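Filed under: Bench Notes > Grippers & End Effectors > FAQ

Gripper bake-off FAQ

Same questions keep landing in the inbox so putting the answers in one place. Last touched in March. Will add to it when there's time.

What are you comparing?

Two grippers, one arm, one bin. The Mander two-finger parallel and the Vutow suction cup. Hattori soft fingers are on order, not tested yet, please stop asking for numbers on those.

How many picks so far?

1,933 logged attempts across both. Doesn't count dry runs or anything from before we fixed the depth offset. Those are in a separate folder and they're junk.

What counts as a success?

Object leaves the bin, stays held through the move, gets let go over the drop spot. Dropped halfway = fail. Two objects at once = fail, even if it looks cool. Timeout is 40 seconds per attempt.

Why a mix of objects and not a standard set?

Wanted shapes that annoy different grippers. A standard set is fine for papers, we just want to know what to buy.

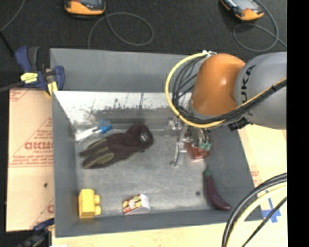 Which objects give the fingers trouble?

Soft flat stuff, mostly. The work glove is the worst, a finger tip comes down in the middle of it and pushes the fabric around, nothing to close on. Best luck so far is going for the cuff. The eggplant is shiny and curved and likes to roll out of a light grip, so grab it near the stem end where it's narrow. Toy block is easy unless it ends up tight in a corner, then there's no room for the second finger. Small boxes same deal near the wall.

And suction?

Opposite list. Boxes great. Block depends wich side is up, studs kill the seal. Glove, forget it, leaks right through. Eggplant OK if the cup lands square.

Does the gray bin matter?

Yes, more than we figured. Shiny patches confuse the depth camera and you get phantom points near the walls. Scuffed areas too. We mask out anything too close to a wall and that got rid of most of the silly picks. A matte liner would probably do it better. On the list.

Do you clamp the bin?

Always. Unclamped it walks when a finger catches the rim, and then your calibration is off and you don't notice for 50 picks. Ask me how I know. Bar clamps are fine.

What about the cables?

Leave more slack at the wrist than you think. Too tight and the last joint can't turn all the way, too loose and the loop hangs into the camera view. Run the arm by hand to both ends of the wrist range before tying anything down. Ties go on last. Check them after a crash, every time.

What controller?

Plodix, stock firmware. Did try our own motion script first, slower and it stalled near the bin walls. Plodix isn't perfect, the grip force setting resets on power cycle so write it down somewhere.

How long does a gripper swap take?

First one took 105 minutes, most of that was hunting for the right bolts. Much quicker now. Redo the tool offset after every swap, no exceptions, even if it "looks the same".

So which one should I buy?

Depends on your stuff. Mostly boxes, get suction. Mixed bin with odd shapes, fingers. We'd take the Mander if we could only keep one but teh Hattori might change that.

Can I get the raw logs?

Yep, email and say which gripper. CSV only. No video, files are too big to send.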